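Ravdale Bench Pair
Two-arm kit for a garage, spare room or shared workshop
Page last revised June 30, 2023

The Ravdale is a pair of small robot arms that clamp to a table you already own and do slowly what you could do quickly. People build it anyway. We have stopped asking why and started stocking more screws.

You get two arms, the parts for the ends of both, a wrist camera for each, and a build guide of 126 pages, of which the first 4 are about reading the guide. Each arm can carry either a soft-skinned hand or a plain two-finger gripper. The swap takes one hex key and a short temper.

What it does on a bench

Our own pair lives in the Fisach workshop, a shared space with good light and a relaxed attitude to cleaning. Most of the development happened there, on whatever table was free, with whatever had been left on it. We think this was good for the product. A robot that works only on a tidy desk is of no use to anyone we have met.

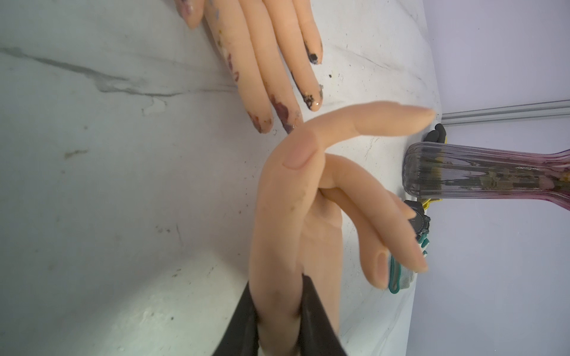
The soft hands at the workshop table, with watch and vase. The paint is not included.

The silicone skins are peach, with molded fingernails, and they pick up every color you put near them. Warm water and dish soap will lift fresh paint. Dried paint is another matter, and we sell spare skins.

The hands are the part visitors ask about and the gripper is the part owners end up using. That is our experience, at least, and it matches the mail we get. A hand looks wonderful reaching for something. A gripper closes on it.

The gripper

The standard gripper is called the Sterkemov, after the forum thread where the jaw shape was first argued over. It has two black tapered fingers driven from one motor, so they always meet in the middle, or near enough once you have done the alignment in chapter five. Do the alignment in chapter five. Half the returns we got in April were grippers that had never been aligned, and the other half were grippers that had been aligned by eye after dinner. 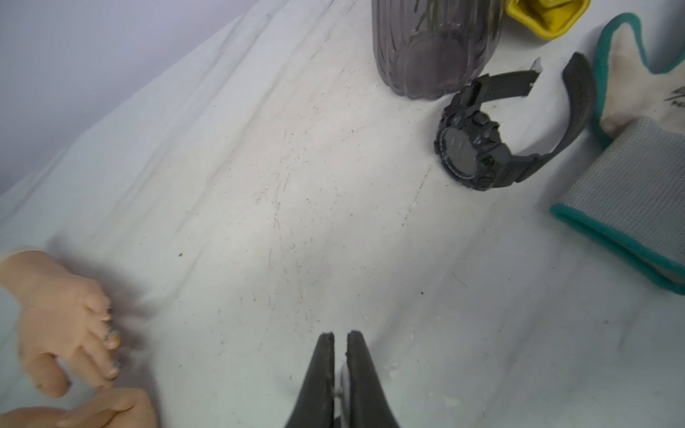

Practice objects matter more than most new owners expect. Start with something that has an obvious place to grab, then move on to things that flop, roll or snag. We put a white cloth down first, which makes dark objects easy for the wrist camera to pick out and shows you every smudge you have ever made. A digital sports watch with its strap arched up in a loose loop is a good second-week target, and a work glove with a knit cuff is a good third-week one, mostly for teaching patience. Leave some open cloth in front of the fingers when you start a run. Crowding the gripper saves no time, and the sound it makes when it meets a table is one you will want to hear only once.

Watch straps, in particular

Straps come up so often that they have their own page in the guide. Rubber ones grip back. If you are fitting a watch to a wrist, bring the jaw in at a shallow angle, keep the closing force at the lowest setting that holds, and let the strap settle before you ask for anything clever. Keep this to the dummy hand. The Ravdale is not for use on people, including people who say they don't mind.
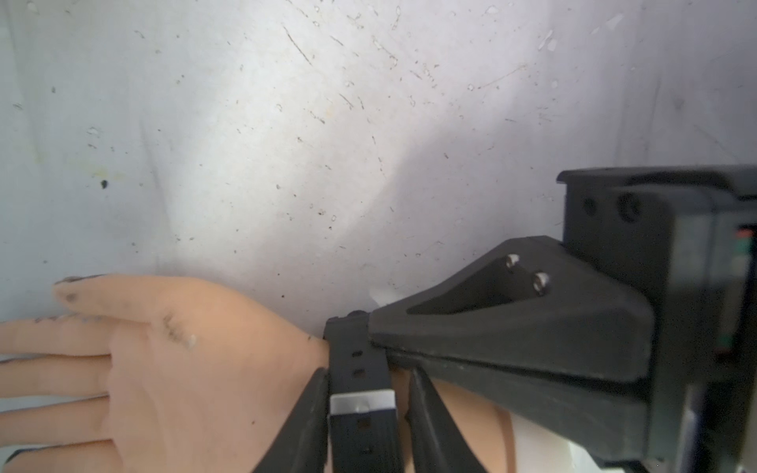 Jaw tip on the strap, just below the wall line.

The pocket molded into the face of the upper finger saves a little weight. It also collects crumbs. Both screws at the top of that finger should be checked after the first day of use and again whenever the jaw starts to feel vague.

In the box

Two arms, pre-wired to the elbow
Two Sterkemov grippers
Two soft hands, peach
Two wrist cameras with brackets
Two table clamps
Ciobanu controller board, with its power supply
257 screws, bagged by chapter – plus a few more, for the floor
Printed build guide

Not in the box: a computer, a table, a hex key you won't lose.

Building it

Plan on two weekends if you have built an arm before and a month of evenings if you haven't. No soldering is needed. You will want a flat surface you can leave alone overnight, which in a shared workshop means a large sign. The elbow cable is shorter than you would like. We know. A longer one is an option and most people buy it eventually, so you may as well do it now.

Software comes ready to load onto the Ciobanu board. It will move the arms, record what you did and play it back, mistakes included.

Spares

Part 317 is the finger set, sold in pairs only. Skins are sold singly, left or right, so please look at your robot before ordering. Orders go out from Fisach, and questions about a half-built arm get answered faster if you tell us which chapter you are on.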